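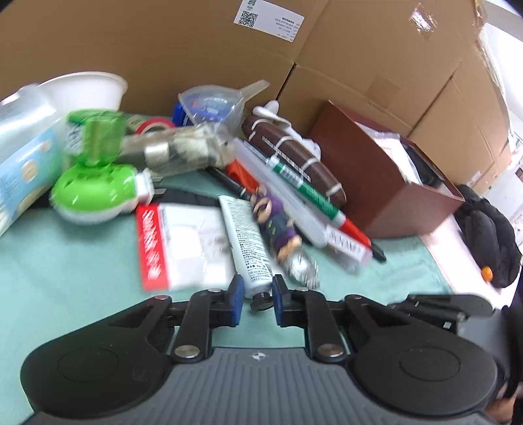
Handout 4: Gathering demonstrations for a pick-and-sort policy

August 2022
Notes by Boglárka Takács, with corrections from Cristian Llanos

Last time we finished with the loss function and a network that had nothing to learn from. Now we get to fill it, and I think this is the best part of the whole course! You will spend more hours on your examples than on your architecture, and the hours show up in the results.

What we mean by an example

One example (I'll say "episode" from here on) is a short recording of a person doing the task with a hand-held gripper, from the moment the fingers open over the objects to the moment the item is let go. The camera rides on the gripper, so the policy sees at training time very nearly what it will see when the same fingers are bolted to an arm. No joystick, no headset, no arm in the room at all. You just pick things up.

Three streams are saved per episode: the video, the pose of the gripper, and the opening between the fingertips. Pose comes from the video plus the motion sensor, so blurry video hurts you twice.

Setting up a clutter

A tidy row of cubes teaches the policy about tidy rows of cubes. We want mess - real household mess. Lay the colored cloth flat, stand cardboard panels behind it, and tip things on. Good ingredients:

a squeeze tube with small print all over it
flat packets, the glossier the better
crinkled clear plastic, with or without something inside
a marker or pen, partly under something else
translucent things, such as a plastic funnel
a small figurine (odd outlines, great practice)
an open box, tilted

Clear plastic deserves its own paragraph. It takes its color from whatever is behind it, it flashes when the gripper moves, and depth estimates on it are close to useless. Chaiwat Mahawong's group removed every clear item from their June set and got a policy that was lovely on the bench and hopeless in an ordinary kitchen drawer. Leave the plastic in.

Leave the labels on the cardboard, too. Printed patches give the tracker corners to hold on to, and a bare brown wall gives it very few.

Recording

Work in pairs if you can, one gripper each, taking turns over the same cloth. A second gripper or a hand coming into view is fine, and we keep those episodes.

Approach slowly for the first second or so, then move at a natural pace. Beginners tend to hover. If you hover for three seconds before every grasp, your policy will hover too, and it will be wonderfully good at it.

Line the two fingertips up on either side of the item before closing. With a tube, go for the end or the middle, and vary it between episodes. With a flat packet, try tilting one finger under the edge. Failed grasps followed by a recovery are gold! Keep them, and tag them "retry".

After each episode, move at least a few objects. After every tenth, stir the whole pile.

How much is enough

For the Dulo task (one named item out of clutter) the pilot group had 118 episodes and the policy mostly went for the nearest bright thing. At 400 it began to choose. The full set stands at 2,587, and the curve was still climbing when Eun-seong Ji plotted it, although the last stretch came more from new objects than from new episodes of old ones. So if you have one spare afternoon, spend it finding different stuff to put on the cloth.

Checking before upload

Play every tenth episode at double speed. Look for lost tracking (the path jumps), a finger opening that never changes, and a target that can't be seen at the start. Then run the Pyo script, which catches dropped frames and missing tags. Anything it flags goes in the "review" folder. Please don't delete it, as Bergþóra Laxdal uses the bad ones for her failure detector and she is always short of them.

For next session

Record around 20 episodes with your partner on a clutter you built yourselves. Write down which item gave you the most trouble and how you finally got hold of it. Then swap sets with another pair, watch five of theirs, and bring one question about a grasp you would have done differently.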